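The price of a folded towel

Clurkirero wants 2,000 examples of every household chore by September. Its pitch is familiar: gather enough human movement and the machine will work out the rest. I have heard that promise for 14 years, mostly from people selling the machine.

The gathering itself is dull. A collector takes a gripper in each hand and does a job, then does it over, for 50 goes a shift. The square markers on the grippers help the software follow where each hand went. What it learns about why is another matter — and the firm's answers there were thin. Asked how many bad goes get thrown out, it sent me a brochure.

Drosance, its rival, says 10 good examples beat a heap of sloppy ones. It has yet to show me the 10. 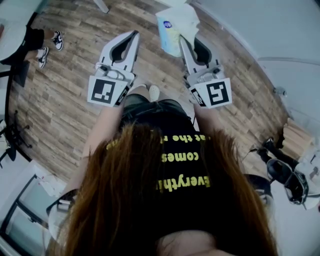
Etenesh Wubshet thinks I am being unfair, and says the bad goes are kept on purpose, so the system has mistakes to learn from.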